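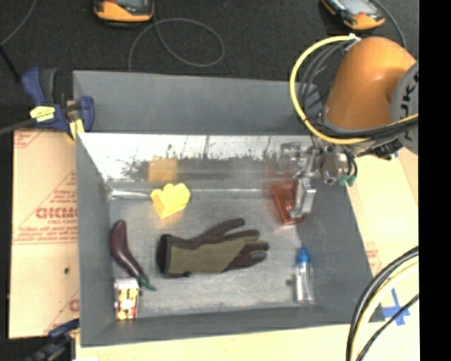
From: Dineo Masilela
To: grasping list
Date: August 7, 2024
Subject: Re: how mixed should the bins be?

Grímur Gunnlaugsson wrote:
> We've been filling each bin with one kind of thing, all boxes or
> all bottles. Do you mix yours? And do you keep the failed picks?

Hi Grímur,

Mixed, always! We tried sorted bins back in March and the model got very good at boxes and hopeless at everything else. Now it's a glove in with an eggplant, a little carton, a clear bottle - whatever colour or shape is handy. Gloves are my favourite, they never sit the same way twice.

Yes, keep the failures. We log 94 picks a session and label every one, drops included. I reshuffle by hand after every 6 (Lukáč does it after 5, we've agreed to disagree).

One thing I'd watch is shiny bin walls. You get a second copy of a bright block in the reflection, and I'd want plenty of those in the set. Are the Mamlow bins matte? If so, could you lend us 2?

Cheers,
Dineo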